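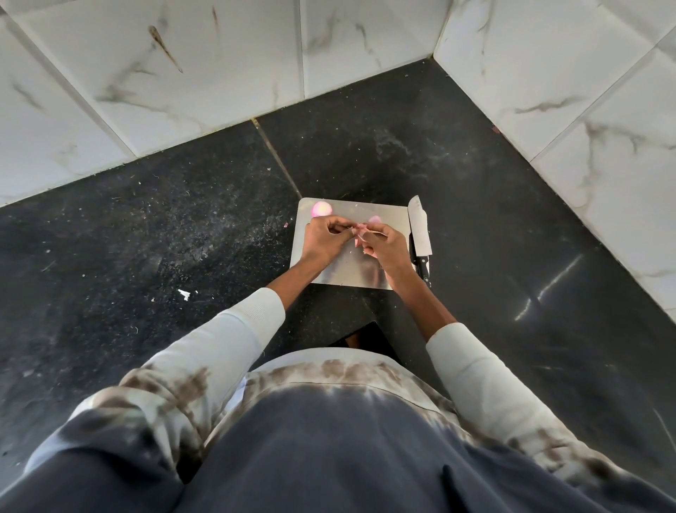

Peeling a small pink onion over the steel board.

Twenty to four and the Virmont box still taped shut on the bed. Size 12, ivory, long sleeves. Paid for, 314 quid, no returns once the tags are off.

She cut the tape with her door key. Tissue, more tissue. Then the dress, and it was the wrong one. Beautiful. Wrong. Buttons all down the back, 37 of them, she counted twice. And no veil.

Rang the shop in Fellberg. Engaged. Rang again.

"Your veil's gone to the other bride," the woman said. "So has your dress, I think. Shearer Street. Can you get there by five?"

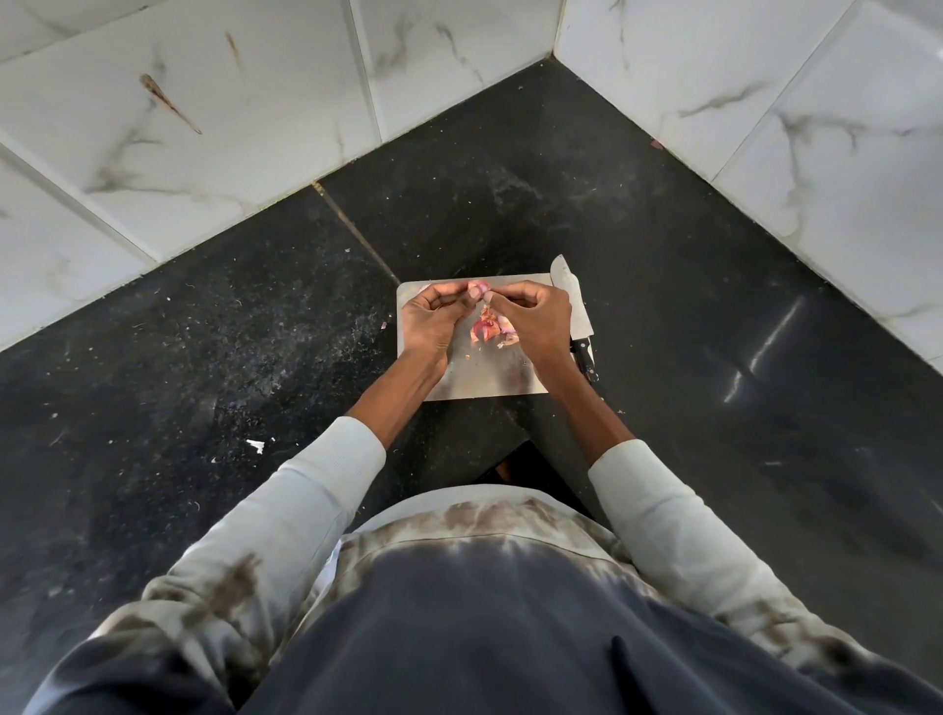 Red onion, skins piling up on the board.

The 41 bus, box on her knees, rain comming in at the window. Her mum texting. Is it there, does it fit. She wrote back yes, lovely.

Number 2 had a green door. It opened before she knocked. A girl her own age, wearing the right dress, hem pinned up, crying a bit.

"I know it's yours," the girl said. "I only tried it on."

It fit her like paint. They both looked at it in the hall mirror for a while.

"Do you like buttons?" the girl said.

She put teh box down and started on the lid.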